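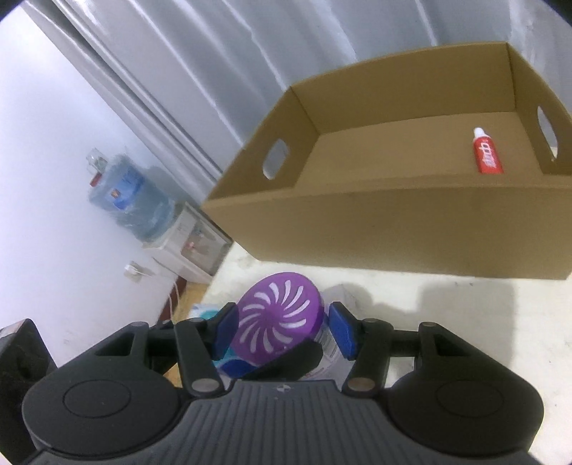
Why did the gripper at Kodholm keep dropping things halfway to the box?
The force limit had been left at 2 newtons after a service in August, so the fingers closed, felt something, and stopped squeezing far too early.

I love this fault because the log looked perfect! Every pick said "grasp OK" (I read 1,959 lines of it, with a lot of tea). The check only asked whether the fingers had met something, never whether they still had it a moment later.

Before the lab, read section 6 of the Ridham notes and jot down where you'd put a second check. And please, hit the stop button before you reach in for a dropped part.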